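Search this site Enter keywords Go

Open Days Should Show the Slow Part

February 23, 2022

Most automation open days are built around a finished cell. A finished arm repeats a finished cycle, the visitors stand behind a line, and the host quotes a cycle time. I have attended enough of these to know what I will learn before I park. The cycle time will be correct, the parts will have been sorted in advance, and the question of how the machine came to do the task will be left for the coffee break.

The open day at Wirkside was organized differently, and I think other shops should copy it. Wirkside builds small-parts handling equipment and has lately moved part of its work from scripted motion to motion learned from human examples. The host gave the finished cell 16 minutes. The rest of the session went to the stations where the examples are recorded, which most companies keep behind a door.

My argument is simple. If a machine's behavior comes from recorded handwork, then the handwork is part of the machine's specification. A buyer who inspects the arm, the controller and the guarding has inspected less than half of what is being sold. The buyer should also ask who made the recordings, on what objects, under what lighting, and which attempts were thrown out.

Wirkside answered most of this. The figure given for the current task was 600 accepted recordings, with 69 more rejected. I asked for the rejection criteria and received a printed page. An attempt is rejected if the operator drops the part, if a finger touches the part directly, or if the tracking signal is lost. An attempt is kept if the operator misses the first grasp and recovers. That last rule matters. A machine trained only on clean attempts has no examples of getting out of trouble, and small parts cause trouble constantly.

There are objections, and I will take the two I heard from other visitors.

The first is that recording is dull to watch. It is. An operator picks up a small object, places it, resets, and starts again. One visitor from Grurkham left after a few minutes to look at the palletizer. But dullness is a fair reading of the cost. A plant manager who has watched an hour of it will budget more accurately for a new part number than one who has watched a sales video. Agudelo, which integrates these systems for packaging lines, now includes recording time as a separate line in its quotes. I would like to see that become normal.

The second objection is that showing the process gives away the process. I find this weak. The layout of a recording station can be understood by anyone in the trade in less time than it takes to read the safety sheet. What has value is the set of recordings and the discipline behind them, and neither leaves the building because a group walked past.

I do have complaints. The session was limited to 80 visitors and the viewing positions were poor, so those at the back saw mostly shoulders. The host could not say how performance changes when the recorded operator is left-handed. No failure data was available for the finished cell, only a promise that it would be ready for the next open day in May. Merkasura published that kind of data with its last feeder, and it did the company no harm that I could detect.

Hand-held grippers are the right tool for this kind of recording, and I say that as someone who argued for glove systems until recently. A glove captures what fingers do, and the arm has no fingers. With a gripper in each hand the operator is limited to roughly what the machine will be limited to, so the recorded motion needs less translation. The drawback is access. Consider a clear, smoky-brown box with divided compartments and a small shiny object lying in one of them: the partition walls restrict how the jaws can approach, and a person used to fingertips has to plan the grasp again. The cables trailing from the grippers are one more thing to manage. I would still rather buy a machine taught under those limits, and I would ask to watch the teaching before signing.

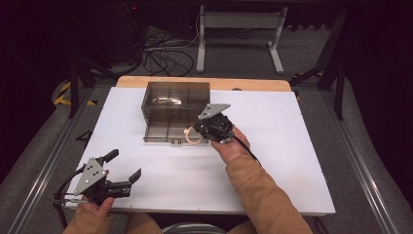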